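Best way to store small stamped metal parts on open shelving?

Posted in Workshop & Garage > Storage

tinsnip_orchard
Member, 6 posts

I do small repair and assembly jobs out of a one-car garage, and I have ended up with a lot of stamped sheet-metal parts. Angle brackets, flat plates with cutouts, slotted pieces, narrow strips with tabs. I did a rough inventory in December and came up with 171 pieces, not counting fasteners.

Right now everything is in cardboard boxes on a bolt-together steel rack. The boxes have three problems. The corners of the brackets punch through the sides. The bottoms get soft from the oil that comes on the parts. And the thin strips work their way under the flaps at the bottom, so I end up tipping out the whole box to find one.

I looked at the Neseo drawer cabinets, but the drawers are too short for the longer brackets and too deep for the strips. A friend has a Schmieder cabinet that would fit everything, and it costs more than my welder did.

Two things I would like to know:

What do you keep this kind of part in, on open shelves, so you can see what you have?

What do you put on the bench under the parts while you sort them? I have bare painted particleboard and the parts scratch it. I tried an old towel and it slides around every time I drag something across it.

The rack is 6 feet tall and I can move the shelves. I would like to stay under the price of a new cabinet by a good margin.

quarterbench
Regular, 600 posts

I would stop trying to put everything in the same kind of container. Stamped parts split into two groups for me: the ones big enough to pick up with a whole hand, and the ones you need fingertips for. The big ones can go in a bin in a heap and it does no harm. The small flat ones should never be in a deep bin at all. They slide down between the others and you stop knowing you own them.

For the big group, get plastic bins with straight walls and a heavy rim. The rim matters because you will be pulling the bin forward by it when it is full. Do not fill the bin more than two layers deep. I used Granico bins for years and they held up fine, but any thick-walled one will do. The thin clear kind from the home goods aisle cracks at the corners once you drop a bracket in it.

For the small group, use a flat shelf with paper on it and lay the parts out. White paper is better than brown. A little dark component shows up on white from across the garage, and on brown you will hunt for it.

For the bench, use cloth, but clip it down. Your towel moves because nothing holds it at the edge.
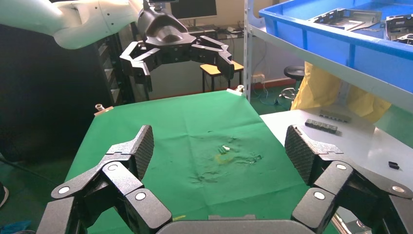
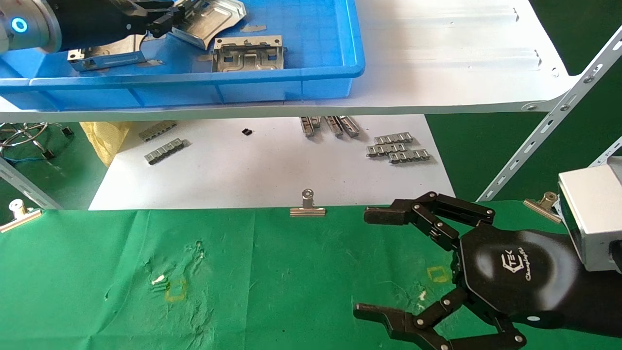
Shelf order is where most people go wrong with a rack like yours. They put the loose small stuff up top because it weighs nothing, and then they can't see it. I put the bin on the upper shelf and the flat parts on the level under it. In the second picture the blue bin on the upper shelf holds the bent and slotted brackets, and the comb-like strips are on white paper on the level underneath, where you look down on them. The three strips farther right are stacked and overlapping, though, and spreading them out is the point of the paper. Once they touch and overlap like that, you need a second sheet or a second shelf, so don't stack them. Leave enough height above the paper to get your hand in flat. If your rack uses perforated angle for the uprights you can move a shelf a hole or two at a time until it feels right.

The green cloth in the first picture has a clip at each of the far corners. That is where I would start. Use spring clips that open wide enough for the tabletop plus the cloth folded once, and pull it snug before the second clip goes on. It will still wrinkle in the middle when you work on it and you just smooth it out again. Buy a cloth in a color you don't mind getting stained, or get two and trade them out. Green is good for metal. Silver parts show up well on it and it isn't as glaring under a shop light as white.

A few other things:

Wipe the parts before they go on the paper. Oil bleeds through and then the shelf is dirty too.

Change the paper when it gets gray. I use the plain end rolls from a packing supply place. Newsprint leaves ink on everything.

Write the part name on the paper next to the part in pencil. When the part is used up, the name is still there and that is your shopping list.

Bend the really sharp burrs down with a file before you put a bracket in the bin. You will be reaching in without looking sooner or later.

lug_and_latch
New member

just use coffee cans

mudroom_machinist
Regular

I mostly agree with the long answer above but would add a couple of things from doing this in a damp basement.

Paper on a steel shelf holds moisture. If your garage isn't heated, check under it now and then, because bare stamped parts left on it can pick up rust spots on the side you can't see. I switched to the vapor paper that Zorville sells in rolls. It is brown, so you lose the contrast mentioned above, but I would take that over rust. In a dry garage plain white is fine.

On the bins, check the load rating of the shelf as well as the bin. Steel brackets add up fast and the light racks sag in the center. Put the heavy bin near an upright if you can. If the bin weighs more than you can comfortably lift down from above your shoulders, it belongs lower, whatever that does to the layout. I keep my top bin at up to 10 pounds and split anything heavier between two.

For 171 pieces I think you could get by with two bins and one papered shelf. I would try that before buying anything with drawers.

Cloth is a matter of taste. I use a rubber mat because I drop things, and parts don't roll on it. The downside is that filings stick in the texture and you can't shake it out over the trash the way you can with cloth.

tinsnip_orchard
Member, 6 posts

Thanks. Garage is heated so I'll go with the white paper. Moving the lower shelf tonight and I have a pair of spring clips somewhere that should fit the bench. I might use a coffee can for the fasteners.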